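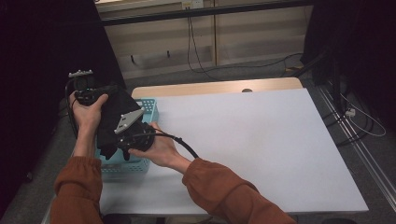 Why did the second batch of iron gall ink fade to brown on the test strips? Too little gum arabic and too much free acid, going by the pH strips and the way the line feathered on the unsized paper.

Print this page | E-mail this page

16 May 2026

Ink bench, batch 3. Galls crushed coarse and soaked in rainwater, strained twice through muslin. Filtrate clear, tea-colored. Added 46 g ferrous sulfate to the liter, down from 52 g in batch 2. Kamran had argued for 50 but the Rajput galls are weaker than the last sack and I did not want excess iron in solution.

Gum arabic dissolved separately overnight, then stirred in. No lumps this time. Viscosity closer to what Shufen gets with hers. Clove oil, two drops, against mold.

pH 3 on the strip. Batch 2 read lower. Strips are old, so treat both as comparative only.

Ruled lines on three papers:
Sized rag — clean edge, pale gray going down, black by the afternoon.
Unsized rag — slight feathering on the downstrokes, none on hairlines.
Nastside wove — sits on the surface and takes too long to dry. Smears at ten minutes. Not worth repeating.

Batch 2 strips from March pulled out of the window. The half under card is still black. The exposed half is brown, with a faint halo on the reverse. No cracking when flexed. Zdeňka wants them kept for the humidity test, so they are back in the flat drawer, top left, interleaved. Please do not refile by paper type.

Dip test with the steel nib: some scale on the nib after an hour standing in the ink. Wipe between samples. Quill unaffected.

To do:
Repeat batch 3 with filtered tap water. Ours is hard and I expect more sediment.
Ask Maëlle where the fresh pH strips were put.
Start a window strip for batch 3, half covered, same pane as before.
Label the jars on the glass — lids got swapped again.

Sediment in the batch 3 jar to be checked Monday before anyone shakes it.

Print this page | E-mail this page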